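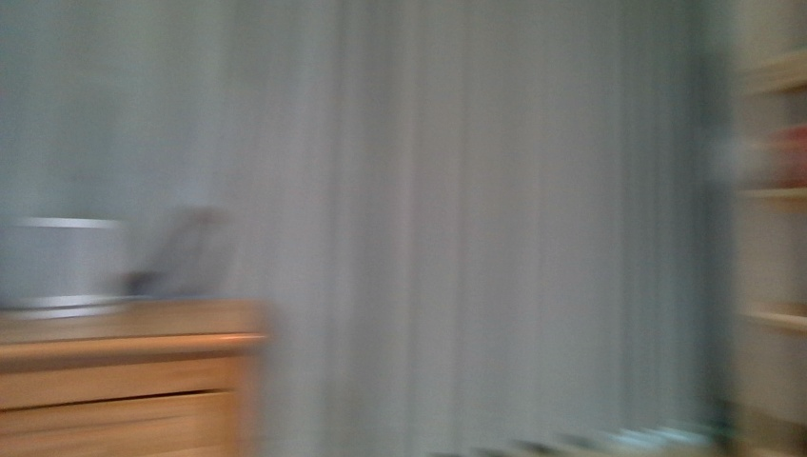 Home | Boards | Study Skills | Search | Log in

Planning apps or paper? Second year and drowning a bit

Print this thread | E-mail to a friend

prudside_girl wrote:
Right, I've got a 3000 word essay, a lab report and a group presentation all landing in the same fortnight, and my planning so far is a list on the back of my hand. My tutor Catríona Scanlon keeps telling us to block out the whole week in hour slots – has anyone stuck to that for longer than a few days? I tried Kandine last March and spent more time colouring in the boxes than reading!

tealeaf290 wrote:
Hour slots never worked for me. One lecture overruns and the rest of the day is wrong, then I sulk and bin the lot. I just pick two jobs each morning and do those before I look at my phone.

MossyKnoll wrote:
Disagree with tealeaf, sorry. Two jobs a day is grand in a quiet week but you'd never get through a fortnight like that one. I put everything in Bikico, deadlines first, and work backwards. Last essay I did 700 words a day and had the weekend free for the references (which took all weekend, but still).

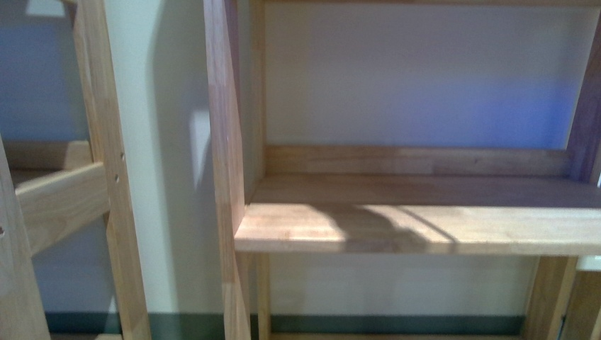
Enda Mac Carthaigh wrote:
Working backwards is the bit I'd keep, whatever you write it in. Only don't plan 700 a day if you haven't done the reading yet. I did that in first year and ended up with 2695 words of waffle, and had to cut almost all of it.

tealeaf290 wrote:
My two jobs can be big ones, Mossy! "Write the introduction" counts as one.

prudside_girl wrote:
OK, I'm going to try working backwards on paper, with the reading finished by Sunday. Does anybody know if the drop-in at the Mac Suibhne building does essay plans, or is it only maths?

MossyKnoll wrote:
Both, but go early – the queue for essays is desperate after lunch.

Contact the moderators | Copyright Study Skills Board | Back to top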